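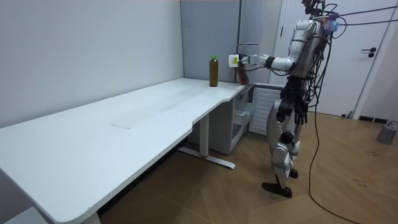 Stop reporting one success rate for the whole task

Skergate's paper says 547 of 550. Great number. I read it twice on Sunday and still can't tell you what it means.

Picking up a bottle and putting it down on a desk is one skill. Opening a fridge is another. Pulling the lower door, keeping clear of it, getting down to the drawer – that's where policies fall over. Lump it all together and the easy stuff drowns out the hard stuff. 3 failures, fine. Which 3? Same step? The paper dosen't say.

Bram Bosman told me reviewers want a single figure. Maybe. Then give them one, and put the per-stage table right under it.
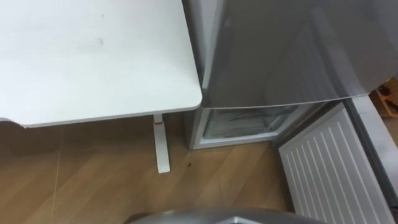 Also resets. Who closes the door between trials, and how far? A door left at the same angle every time is a gift to the policy. Myrtle Lindqvist's group at Burcombe varied it on purpose and lost a lot of their nice curve. Published anyway. Good for them.

So, two asks. Stage by stage results. Reset rules written down, in the paper and not in somebodys notebook. Costs half a page – cut the related work if you have to.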